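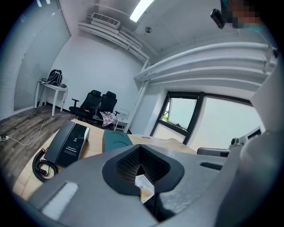

Who is clearing the long table before the desks get moved? Tsutomu Yokoyama and whoever is in by 8, with the Perkis lot taking over after lunch.

Home | Notices | Minutes | Rooms | Contact

May
Posted by Tsutomu Yokoyama

Print this page | E-mail this page

Room meeting — notes

Present: Yokoyama (notes), Arau, Perkis and Gautam one each. Itia sent apologies, then rang in for item 3.

1. Last minutes. Agreed. Spelling of Gautam corrected, again.

2. The table. Wooden top to be kept clear from now on apart from what's in use. At present: dark box-type device with the coiled cord, teal box, odd bits and fittings. Agreed anything without a name on it goes in the cupboard. Perkis asked who decides what is "in use". Left it at whoever is sitting there.

Coiled cord — stays with its device, not to be borrowed. Gautam says the last one went missing for 2 weeks and came back with the wrong plug.

3. Labels. Some of the kit has lettering that looks to be Chinese, and half the room can't read it. Itia will do English labels, big print, stuck on the cupboard shelf and not the kit itself. Small cards left lying about to be handed to Yokoyama or binned.

4. New shelving. Quote in at 4000, includes fitting. Arau thinks high, wants a second one. Perkis would rather have it done before the summer and stop talking about it. No vote. Arau to get other quote, bring it next time.

5. Window. Table end nearest the window gets the sun in the afternoon, people complaining of glare. Blind or move the table? Try moving it first, costs nothing. Needs two people and the top wiped down befor it goes back.

6. AOB. Key for the cupboard — one copy only, Gautam has it. Get another cut.
Mugs. Not on the table pleae.

Actions
Yokoyama — clear table, second key
Itia — labels
Arau — quote
Perkis — move table, with Gautam

Closed at 11. Next one same room, time to be e-mailed.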